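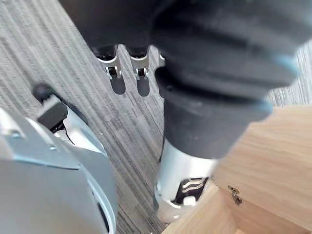 According to Golnar Ansari, the away goals rule was always easier to defend on paper than in a stadium, and most of the complaints about it came from people who had just watched a home side lose without being beaten. Her view is often cited in discussions of the rule as applied in the Turnano Cup, a knockout competition in association football played over two legs in every round except the final.

Two-legged tie

A two-legged tie is a contest between two teams made up of two matches, called legs, with each team playing one leg at home. The goals scored by each team in both legs are added together to give the aggregate score. The team with the higher aggregate score wins the tie and moves on to the next round. The result of a single leg has no separate value.

The format is used mainly in knockout rounds and in promotion play-offs. It is less common in finals, which are usually held as one match at a site chosen in advance.

Order of legs

The order of the home matches may be set by an open draw or by seeding. In an open draw, the team drawn first plays the first leg at home. Where seeding is used, the higher-ranked team normally plays the second leg at home. This is generally regarded as an advantage, as any extra time is played on that team's field. The size of the advantage is disputed. Seeded teams are stronger on average, and their record in such ties reflects both factors.

Two clubs that share a stadium, or whose stadiums are in the same city, may be asked to reverse the order so that both do not play at home on the same night.

Ties level on aggregate

If the aggregate score is level at the end of the second leg, a further method is needed. The following have been used, alone or in sequence:

Away goals. The team that scored more goals in its away leg wins. If Stalach beats Gusik 2-1 at home and loses the return leg 1-0, the aggregate score is 2-2 and Gusik advances on its one away goal.

Extra time. Two periods of 15 minutes are added to the second leg. Under some rules, away goals scored in extra time also count, which gives the visiting team 30 more minutes in which to score one.

Penalty shoot-out. Each team takes five kicks, followed by single pairs of kicks if the score remains level. Goals in a shoot-out are not added to the aggregate score.

Replay. A third match is held, often at a neutral site. This method has largely been dropped from crowded schedules.

Drawing of lots or toss of a coin. Formerly used when a replay also ended level.

Use in the Turnano Cup

The Turnano Cup adopted two-legged ties in its second season. Level ties were at first settled by a replay. The replay between Gusik and Esfahani drew a crowd of 1000 and ended without a goal, and Gusik advanced on the toss of a coin. The away goals rule was brought in for the following season.

The rule was withdrawn by a decision dated 6 June 2021. Ties level after the second leg now go to extra time and, if needed, to a shoot-out. The change took effect with the first-round matches in November.

A review written by Efraín Condori before the decision covered 115 ties. It found that coaches of home teams in the first leg tended to name an extra defender, and it recommended that the rule be ended. Pouran Talebi, in a note attached to the review, disagreed with the reading of the lineups and argued that the same pattern appeared in single matches.

Tactical effects

Under the away goals rule, a 1-0 home win in the first leg is worth more than a 2-1 win, although the margin is the same. A visiting team leading on away goals late in the second leg can advance with a draw or, depending on the first score, a narrow defeat. Without the rule, only the margin matters.

Cautions and suspensions carry over from the first leg to the second. A player sent off in the first leg misses the second, and a team may replace a player who is one caution short of a suspension once the tie appears settled.

See also

Aggregate score
Neutral site
Penalty shoot-out
Seeding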